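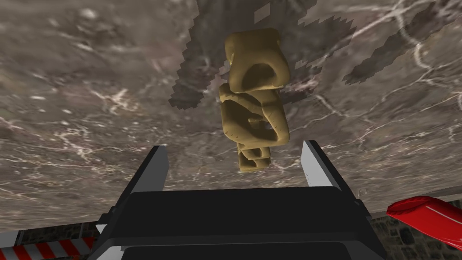 I've been going back and forth between two gripper models in the simulator since July, and I finally have enough to put up a page about it. The two are the Carnano, a plain parallel jaw, and the Lachance, which is wider and a lot fussier about its approach angle. My favorite test piece so far is the lumpy yellow thing, all bulges and hollows, with a bottom lobe narrow enough to sit between two open fingers. I love it because a box tells you so little! Any gripper can pick up a box. Give it something that looks like a lump of molded clay and you start learning where the contact settings are wrong.

I ran 437 grasps per gripper, same objects, same starting poses, with the Voltallow controller at its stock gains. The Carnano held on in more than 85 percent of them. The Lachance did worse on anything rounded, and I had to drop its closing speed twice before the numbers got respectable (I'm still not happy with them).

I also swap the backgrounds a lot - marble, cobblestone, stripes, whatever I've got loaded - so the wrist camera model doesn't get too cozy with one surface. The veined marble is the one I keep coming back to. Busy textures slow down my renders at Bemport a little, but I can live with that.

Next up are 3 softer fingertip pads on the Carnano. If you've got friction values you trust for silicone, please send them my way!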